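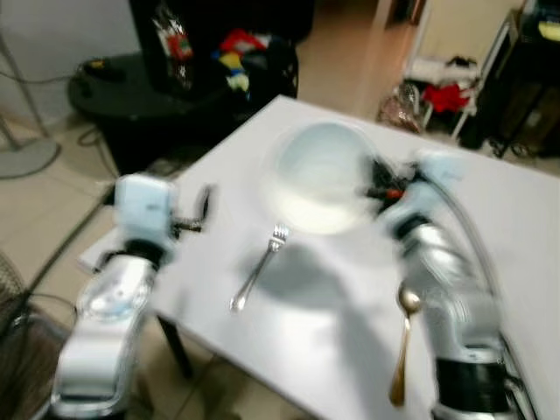
Salano 체험형 매장 예약·운영 기록

버전: 1.2
최종 수정: 2025년 11월
관리: Nisha Pandey, Bram Stevens
형식: CSV(UTF-8, BOM 없음), 구분자 쉼표

개요

소규모 체험형 매장의 예약, 방문, 가격 변경 내역을 매장 단위로 정리한 표 형식 데이터이다. 대상 업종은 셀프 사진관, 도자기 공방, 방탈출, 향수 만들기, 실내 미니골프이며, 수록 매장은 173곳이다. 예약 관리 프로그램 Oroseo를 쓰는 매장 가운데 제공에 동의한 곳만 포함한다. 프랜차이즈 본사가 일괄 제출한 자료는 개별 점주의 동의를 확인할 수 없어 제외하였다.

원래 용도는 개업 첫해의 요일별 가격 조정이 예약 취소에 미치는 영향을 보는 것이었다. 이후 Yogesh Lodhi가 시간대별 정원 항목을 추가하면서 범위가 넓어졌고, 초기 문서에 있던 "가격 실험 데이터"라는 명칭은 더 이상 쓰지 않는다.

파일 구성

venues.csv 매장 기본 정보. 한 행이 매장 하나.
bookings.csv 예약 건. 한 행이 예약 하나이며 인원별로 나누지 않는다.
price_changes.csv 가격 변경 이력. 변경 전후 금액과 적용일.
closures.csv 임시 휴업 및 폐업.
codes.csv 업종, 결제 수단, 취소 사유 코드표.

모든 파일은 venue_id로 연결된다. venue_id는 배포본을 만들 때 새로 부여한 값이며 Oroseo 내부 번호와 무관하다. 버전이 바뀌어도 같은 매장은 같은 값을 유지한다.

주요 항목

venue_id: 문자열. 앞 두 글자는 업종 코드.
region: 시도 단위. 그보다 작은 행정구역은 제공하지 않는다.
floor_area: 제곱미터. 점주 신고값이며 실측이 아니다. 창고와 탈의 공간의 포함 여부가 매장마다 다르다.
opened_ym: 개업 연월.
slot_minutes: 이용 시간 단위. 기본값 없음.
slot_capacity: 시간대별 정원. 1.1 이후 버전에만 있다.
party_size: 예약 인원. 12명을 넘으면 단체로 묶어 99로 기록한다.
price_krw: 부가세 포함 금액. 1,000원 단위로 반올림하였다.
lead_hours: 예약 시점부터 이용 시작까지의 시간. 현장 접수는 0.
status: 완료, 취소, 미방문, 변경.
cancel_code: 취소일 때만 값이 있다. 나머지는 빈칸.

status가 변경인 행은 원래 예약을 가리키고, 변경 후 예약은 별도 행으로 존재한다. 두 행은 link_id가 같다. 예약 건수를 집계할 때 변경 행을 빼지 않으면 중복된다.

수집 방법

점주가 동의서를 제출하면 Oroseo의 내보내기 기능으로 예약 원장을 받는다. 원장은 Malhotra 변환 스크립트로 공통 형식에 맞춘다. 변환 단계에서 고객 이름, 전화번호, 메모란을 삭제하고 예약 시각을 15분 단위로 내림 처리한다. 메모란은 일부만 가리는 방식도 검토했으나 점주가 고객의 별명이나 차량 번호를 적어 둔 사례가 있어 통째로 삭제한다.

가격 변경 이력은 두 가지 경로로 들어온다. 프로그램에 기록이 남은 경우 그대로 쓰고, 남지 않은 경우 점주가 별도 서식에 기입한다. source 항목이 L이면 원장, F이면 서식이다. F는 적용일이 월초로 몰리는 경향이 있으므로 일 단위 분석에는 L만 사용할 것을 권한다.
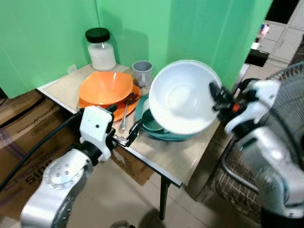
전화 예약과 현장 접수는 점주가 직접 입력해야 원장에 남는다. 입력 습관의 차이가 크다. 도자기 공방은 현장 접수를 거의 입력하지 않는 곳이 섞여 있고, 방탈출은 대체로 빠짐없이 입력한다. 업종 간 총 방문객을 비교하는 용도로는 적합하지 않다. walkin_logged 항목이 N인 매장은 현장 접수 기록이 없거나 신뢰할 수 없다고 판단한 곳이다. 판정은 Atieno Nyamweya가 점주 면담 기록을 보고 하였으며, 기준은 docs/walkin.txt에 있다.

정제 규칙

시작 시각이 영업시간 밖인 예약은 삭제하지 않고 flag_hours에 1을 기록한다. 대관이나 촬영 협조로 영업시간 외에 문을 여는 매장이 있다.
금액이 0인 예약은 유지한다. 쿠폰, 재방문 보상, 직원 시험 예약이 섞여 있으며 구분할 수 없다.
동일 시각, 동일 인원, 동일 금액의 예약이 연속으로 들어온 경우에도 중복 제거를 하지 않는다. 셀프 사진관은 부스가 여러 개라 정상 예약일 수 있다.
환불 금액은 수록하지 않는다. 결제 대행사별로 기록 시점이 달라 맞출 수 없었다.

알려진 문제

1. 미니골프 매장 일부는 slot_minutes가 비어 있다. 시간제가 아닌 회차제로 운영하는 곳이며, 임의로 채우면 안 된다.
2. 버전 1.0의 region에서 인천과 경기가 뒤바뀐 행이 있었다. 1.1에서 수정하였다. 1.0으로 지역별 집계를 만든 경우 다시 계산해야 한다.
3. closures.csv의 폐업일은 사업자 폐업일이 아니라 마지막 예약 가능일이다. 폐업 신고 전까지 남은 기간의 고정비를 추정하는 데 쓸 수 없다.
4. 2월 자료는 설 연휴 특별 요금이 price_changes.csv에 누락된 매장이 있다. bookings.csv의 금액에는 반영되어 있으므로 두 파일의 값이 다를 경우 bookings.csv를 따른다.
5. 향수 만들기 업종의 cancel_code 07(재료 사정)은 매장마다 쓰임이 다르다. 강사 부재를 07로 입력한 곳이 확인되었다.

편향과 한계

예약 프로그램을 유료로 쓰는 매장만 들어 있다. 메신저나 수기 장부로 예약을 받는 매장은 빠져 있으며, 이런 매장은 대체로 규모가 더 작을 것으로 본다. 동의를 철회한 매장은 다음 버전에서 삭제되므로 버전 간 매장 수의 감소를 폐업으로 해석하면 안 된다. 팝업 형태의 단기 매장도 일부 포함되나 운영 기간이 짧아 계절 효과를 볼 수 없다. 단기 매장은 is_popup이 Y이다.

매출, 인건비, 임차료는 수록 대상이 아니다. 수익성에 관한 결론을 이 자료만으로 도출하지 않는다.

이용 조건

연구 및 비영리 분석에 한해 사용할 수 있다. 특정 매장을 식별하려는 시도, 외부 후기나 지도 정보와 결합하여 상호를 복원하는 작업은 금지한다. 업종과 지역을 교차했을 때 매장이 다섯 곳 미만인 칸은 공개 표에서 가려야 한다. 재배포는 허용하지 않으며, 공동 연구자는 각자 신청한다.

인용 시에는 데이터명과 버전을 함께 적는다. 버전 표기가 없는 인용은 재현이 불가능하다.

변경 내역

1.2 closures.csv 추가. 취소 사유 코드 재정비. 이전 코드와의 대응표는 codes.csv의 old_code 열.
1.1 slot_capacity, link_id 추가. region 오류 수정.
1.0 최초 배포.

문의

항목 정의와 코드표: Nisha Pandey
변환 스크립트: Yogesh Lodhi
동의 철회 및 삭제 요청: Bram Stevens. 요청 시 매장 상호와 사업자등록번호 뒤 다섯 자리를 함께 보낼 것. venue_id는 점주에게 공개되지 않으므로 적지 않아도 된다.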